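Tema 4. Secado de textiles en interiores: balance de humedad y ventilación
Apuntes de la asignatura Higrotermia de la Vivienda
Revisión: 17 de febrero de 2025. Texto de Edit Kerekes, con correcciones de Marthinus Van der Merwe.

4.1 Planteamiento

El agua que retiene la ropa tras el centrifugado pasa íntegramente al aire del local si el secado se hace sin extracción directa. En el balance higrométrico de una vivienda se trata como una fuente interna de vapor, igual que la cocción, la ducha o la respiración de los ocupantes. La diferencia está en la duración: una ducha libera vapor durante minutos y un tendedero lo hace durante horas, con un caudal decreciente.

La humedad retenida se define como

H = (m_h - m_s) / m_s

donde m_h es la masa de la carga al salir de la lavadora y m_s la masa de la misma carga en equilibrio con el ambiente. H depende de la velocidad de centrifugado y de la fibra. El algodón retiene bastante más que el poliéster en las mismas condiciones, de modo que una carga mixta no debe caracterizarse con un único valor tomado de tablas.

4.2 Fases del secado

Se distinguen dos fases. En la primera, la superficie del tejido permanece saturada y la velocidad de evaporación es prácticamente constante; la gobiernan la diferencia de presión de vapor entre superficie y aire y el coeficiente de transferencia de masa. En la segunda, el agua ha de migrar desde el interior de la fibra y la velocidad cae. El paso de una a otra se denomina humedad crítica y se lee en la curva de masa como el punto en que se abandona la recta.

Para la primera fase:

dm/dt = - h_m · A · (p_vs - p_va)

A es el área realmente expuesta. En un tendedero plegable, las prendas dobladas sobre la varilla tienen dos caras enfrentadas con aire casi estancado entre ellas, y A resulta inferior al doble de la superficie del tejido. El coeficiente h_m aumenta con la velocidad del aire, por lo que un ventilador acorta la primera fase de forma apreciable y apenas modifica la segunda.
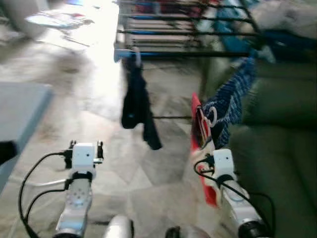

Figura 4.1. Tendedero metálico sobre suelo embaldosado, con una prenda roja colgada.

4.3 Ejemplo resuelto

Datos: carga de masa seca m_s = 6 kg, centrifugado deficiente, con H = 1,06 (106 %). El agua por evaporar es

m_a = 6 · 1,06 = 6,36 kg

Si el secado se completa en 37 horas, el caudal medio de vapor es 6,36 / 37 = 0,172 kg/h. Con una diferencia de humedad absoluta entre interior y exterior de 2 g/m³, el caudal de ventilación necesario para evacuar solo esta aportación es

Q = 172 / 2 = 86 m³/h

El resultado supone mezcla perfecta, régimen estacionario y ausencia de adsorción en los cerramientos. La última hipótesis es la más débil: yesos, maderas y tapicerías absorben parte del vapor y lo devuelven después. Véase la discusión de Nyitrai en el anexo B. Nótese además que el caudal medio subestima el de las primeras horas; para dimensionar la extracción conviene usar el valor de la primera fase.

4.4 Acondicionamiento previo de la carga

La masa seca de referencia se determina antes del lavado. Las piezas se dejan en la sala hasta que dos pesadas consecutivas no difieran más de lo que admite la balanza. El recipiente se tara aparte. Un montón de tejido se equilibra con lentitud, pues las capas interiores apenas intercambian vapor con el aire; mientras dure el acondicionamiento, las piezas deben estar extendidas, y el cesto se reserva para el transporte y la pesada.

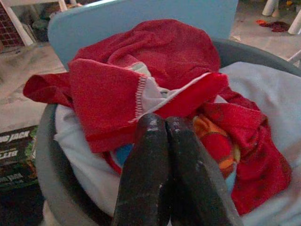 4.5 Criterios de ubicación

a) Evitar dormitorios y locales con puentes térmicos sin corregir.
b) Separar el tendedero de los paramentos exteriores. El aire húmedo próximo a una pared fría alcanza el punto de rocío antes que el del centro del local.
c) Con extracción mecánica, situar la carga entre la entrada de aire y la boca de extracción.
d) Con deshumidificador, cerrar la puerta del local y descontar el caudal de ventilación del balance.

4.6 Ejercicios

1. Repetir el cálculo de 4.3 suponiendo que el 60 % del agua se evapora en las diez primeras horas. Comparar el caudal de ventilación de ese tramo con el valor medio.
2. Deducir la expresión de la humedad absoluta interior en régimen transitorio para una fuente de vapor constante y un local de volumen V.
3. Discutir el efecto de subir la temperatura interior sin modificar la ventilación. Distinguir entre humedad relativa y absoluta.

Lectura complementaria: S. Dobos y B. Ayaaba, Fuentes internas de vapor, cuaderno docente, capítulo 2. La hoja de cálculo para el ejercicio 1 se entrega en prácticas - no se admite la versión de octubre, que tiene mal las unidades de h_m.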